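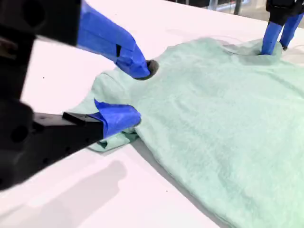 Kallivcombe Everyday Tee in Pale Mint

Mint is back! I pulled this color from the shop last September because I couldn't get the dye lot to match from one delivery to the next, and I've had emails asking for it pretty much ever since. So I sat down with my supplier, Calimlim, went through a whole stack of swatches, and picked the one I liked best. It's a soft, milky green that goes with denim, gray sweats, khaki, and that one brown skirt I refuse to throw out.

Price: $18 each, or 5 for $80 in any mix of sizes and colors

What it's made of

All cotton, ring-spun and combed, in a jersey that weighs 165 grams per square meter. If fabric weights mean nothing to you, that's a middle-of-the-road tee. It's heavier than the thin ones that come in a plastic three-pack and lighter than the stiff boxy kind you get at concerts. I wear mine on its own from spring to fall and under a flannel the rest of the year.

The neck rib has a little elastane knitted in (the body doesn't), and there's tape across the inside of the shoulder seams so they don't stretch out on the hanger. The neck label is printed. I cut the tags out of everything I own, so there was no way I was going to sew one into my own shirts.

Fit and sizing

Straight through the body, set-in sleeves, crew neck. The sleeves are 9 inches long on a medium, measured from the shoulder seam, and they go up or down a bit with the size. I'd call the fit relaxed but not baggy. If you're between sizes and you use a dryer, go up. If you line dry, stay with the smaller one.

Sizes run XS to 3XL. The 3XL is new in this color, and it's graded properly, with a wider shoulder and a deeper armhole, so please check the chart even if you know your size in other brands. Lay a tee you already love flat on a bed, measure straight across from armpit to armpit, and match that number to the chest column. That works so much better than measuring yourself, I promise.

Shrinkage

Yes, it shrinks a little. It's cotton! The fabric is washed before it's cut, which takes care of most of it, but you'll still lose a bit of length the first time it goes through a hot dryer. After that it settles down.

Washing

Cold or warm water with similar colors, inside out if you can be bothered. Pale mint will pick up dye from new jeans faster than you'd believe (ask me about my laundry in college), so keep it away from anything dark that hasn't been washed yet. Skip the bleach, even on stains. It turns this shade a sad sort of yellow. For coffee and sauce I use plain dish soap and cold water, rub it in with my fingers, leave it while I do something else, and then wash as usual.

Tumble dry low or hang it up. You can iron it, but I never have.

Printing on it

A lot of you buy these as blanks, so here's what I know. Screen printing with water-based ink comes out beautifully soft on this jersey. Heat transfer vinyl works too. I use the Vollitz press at the medium setting and always do a test on the inside hem first, as pale colors can show a faint square where the plate sat. It usually goes away in the wash. For embroidery, use a cutaway backing. Tear-away puckers on me every single time, especially on the smaller sizes.

White ink on mint looks lovely but it's very quiet, so go for navy or a dark rust if you want people to read it from across a room.

Other colors

The same tee comes in oatmeal, faded navy, brick and black. Black is made by a different mill and feels a tiny bit smoother. If you're ordering a set for a group and want everybody's shirt to feel identical, stick with the other colors.

Shipping and returns

Orders go out by Duter ground in a paper mailer. You can upgrade to a box at checkout for gifts. Orders placed by 30 November 2023 get free shipping on two or more tees, no code needed.

Unworn and unwashed shirts can come back for an exchange or a refund. Please try it on before you wash it! I can't take back printed or embroidered shirts, but if there's a hole or a wonky seam, send me a photo and I'll mail you a new one.

Questions I get a lot

Is it see-through? A bit, over a dark bra. Over something close to your skin tone, no.

Is there a women's cut? Not in this fabric yet. I'm working on a shorter, slightly shaped version and don't have a date for it.

Will you do long sleeves in mint? I'd love to. If you want one, hit the notify button so I know how much fabric to order.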